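Boards > Walls and Ceilings > Stencil, Mural and Graining > Stencilled frieze under emulsion, repeat won't come out

9 replies | 977 views | 4 followers

plumbline_ros
May 2022

I'm working on the stair hall of a former savings bank in Zarnov. Under two coats of vinyl emulsion and one of something older and oily there is a stencilled frieze just below the cornice. It's a running leaf and bud in a dull green on a buff ground, with a dark red line top and bottom. The architect wants it put back the whole way round. I have uncovered three windows so far, one on each of the long walls and one on the short wall over the door.

The trouble is the repeat. On the left wall, going up, I get 800 mm from bud to bud, every time. On the right wall I get 798. The band is 200 mm deep on both. I've measured with a steel tape and with a lath marked up on site, and the difference is there each time. The short wall window isn't long enough to show a full repeat.

What I need to decide before cutting anything is whether I cut one stencil or two. I'd also like to hear how people have got vinyl emulsion off glue distemper without taking the distemper with it. I've been using a scalpel and it is very slow.

Background, in case it matters. Three-coat lime plaster, sound for the most part, one long crack over the landing which Sarpong's plasterers filled before I came on the job. They used a gypsum filler. I wasn't asked.

Likes: 6

oldsize
Two millimetres in 800 is nothing. One plate will have been cut by hand on oiled paper, and when it wore out they cut another from the first. The second one came out a shade smaller. I've seen bigger differences on the same wall. Cut one stencil at 799 and stop worrying.

On the removal, scalpel is right. There isn't a quick way that I'd trust on distemper.

Likes: 4

hallam_dec
I disagree about 799. It will match neither side. If she's keeping any of the original on show then the new work has to meet it, and over a long wall that one millimetre adds up. After ten repeats you're a centimetre out. Cut two.

Likes: 9

oldsize
Only if you start at one end and never look up. You set out from the middle and lose it in the corners, same as they did. Look in any old corner and you'll find half a leaf squashed in.

plumbline_ros
I haven't opened up a corner yet. That's a good point, I will do the one by the landing window next. How the original people dealt with the corners would tell me where they started from as well.

Hallam, yes, the plan at present is to leave the left wall window as found and have the new work run up to it on both sides. So it does have to meet. The architect would like the join not to show. I would like it to show a bit if you stand close.

Likes: 3

C.Vavra
I did a job very near to this one, in a school assembly room with the same sort of green. Some notes from it.

First, find out what binder you have before you think about stencils. Put a damp cotton bud on the green and another on the red. On mine the green came off on the bud at once and the red did not move at all. The bands had been done in oil and the leaf in glue colour. That changes the order of everything. If you put a consolidant over the whole band in one go it sits on the red and sinks into the green, and when it dries you have a shiny line top and bottom.

Second, trace everything you have before you touch it again. Clear polyester film, fine marker, and put plumb and level marks on the tracing itself. I trace at least two repeats in each window if I can get them. With less than that you are guessing which faults belong to the plate and which belong to the man's hand. A fault in the plate comes back in every repeat. Look for a nick in a leaf or a bridge that has been mended with a strip of paper. If both of Ros's walls show the same nick then there was one plate, and the two millimetres come from somewhere else, for example the way it was registered.
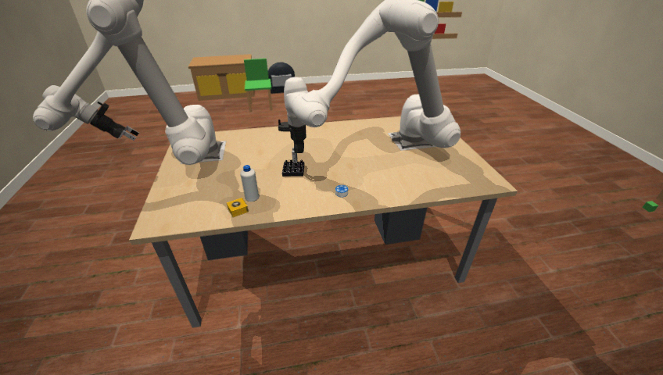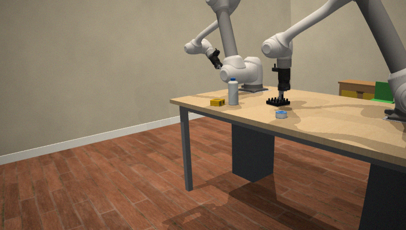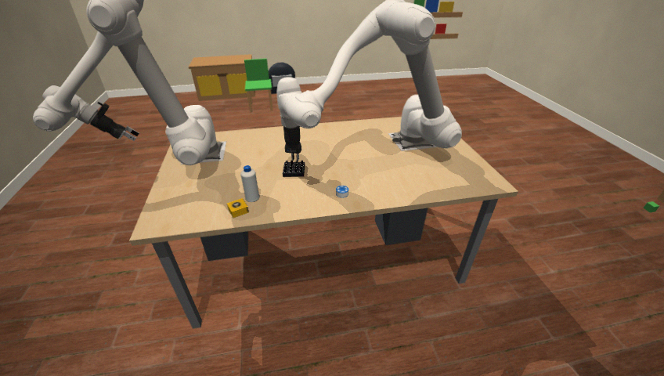 Third, the registration. The old plates often have a bit of the next bud cut into the end, so the decorator laid it over the last one he had done and carried on. If he lapped it fully you get one length. If he was in the habit of setting it a hair inside, you get a shorter one. Two men on two scaffolds, one plate passed between them, and you get your 800 and your 798. You can check this at the overlap because the bud will be double painted and a little thicker or darker on one side.

Fourth, for the new work I used a casein paint for the leaf and oil for the lines, to keep the difference in sheen. Glue distemper would have been closer, but the room was in daily use and it would have rubbed off on coats.

Ctibor Vávra

Likes: 17

hallam_dec
That's very useful. I hadn't thought of the overlap.

I'd argue with casein though. It goes hard and it pulls. If there is any weak distemper left under it you'll have it lifting in flakes in a few winters, and it takes the original with it. I'd sooner have something soft that can be washed off and done again.

Likes: 5

C.Vavra
I agree if it goes over the original. Mine went on new ground only, with a barrier coat below, and stopped short of the old paint. Where the old paint was worn I touched it in with watercolour and left it at that.

Likes: 4

greygesso
Has anyone used Beltau on this sort of thing? Our supplier has started pushing it as a consolidant for powdery paint. I tried it on a sample board of my own distemper and it darkened the blue, and didn't do much to the ochre. I haven't put it on anything that matters. I only mention it because Ros is going to be offered something for the green sooner or later, and I would do a board first whatever it is.

The other thing is the filler. Gypsum in a lime wall will show through glue colour as a paler streak, in my experience, even under a ground coat. The suction is different. I would get that crack raked out and refilled in lime before any of the band goes over it. It's an awkward conversation but it's easier now than with the scaffold down.

Likes: 8

plumbline_ros
Update, with thanks to all.

I did the swab test. Green comes off on a damp bud straight away, red doesn't shift. So it is the same as Ctibor's school, oil lines and a glue-bound leaf. The buff ground also moves a little, so that's distemper too.

Opened the corner by the landing window. Oldsize was right that there is a squashed leaf in it. It isn't stencilled, it's done freehand with a round brush, and rather nicely. The last full repeat stops a hand's width short on each side and the rest is filled in by eye. So they set out from somewhere along the wall and made up the corners afterwards.

I also found the nick. There is a small notch in the underside of the third leaf after the bud, and it is on both walls in the same place. On the right wall the buds are darker down one side. I couldn't see that on the left. I'm fairly satisfied that it was one plate, lapped differently.

So I am cutting one stencil at the full 800, with the notch left in, and I'll lap it short on the right wall to come out at 798. Two coats of shellac on the card both sides. The lines I'll do after, by hand with a lining fitch and a straight edge, in flat oil. I've got a Caletti green that is near enough as a start but it needs a good deal of raw umber and a touch of black to take the mint out of it. Their buff was no use at all and I have made my own.

For the emulsion, what has worked best is warming it very gently and lifting it with a blunt spatula in sheets where the oily coat underneath has let go. Where it hasn't let go I'm back to the scalpel. I wouldn't heat it if there's any chance of lead in the oily layer. I had mine tested before I started and it was clear, but please don't take that from me for your own wall.

Sarpong have agreed to come back and redo the crack in lime. There was less fuss than I expected.

Likes: 14

oldsize
Glad the corner told you something. I still say you'd never have seen the difference from the floor, but that's a tidy way of doing it.

Why keep the notch in? If the architect asks, he'll say it looks like a mistake.

Likes: 2

hallam_dec
Because it was on the plate. Take it out and every leaf next to the old section looks different from the new one. I'd keep it.

Oldsize, you can see a centimetre from the floor on a stair, you walk right up past it.

Likes: 6

plumbline_ros
He did ask. I held the tracing up against the wall for him and he said leave it in.

The join is still under discussion. I've suggested that the new green stays half a tone lighter than the old, and that the lines run through at full strength. I'll paint up a metre of it on lining paper and pin it up beside the window so we can all stand on the stairs and look. The scaffold is booked until October so there is time to get it wrong once.

One more question while I have people's attention. What are you using to cut card these days? My usual blades have gone very soft and I'm changing one every few leaves.

Likes: 3

3 shares | Reply to this topic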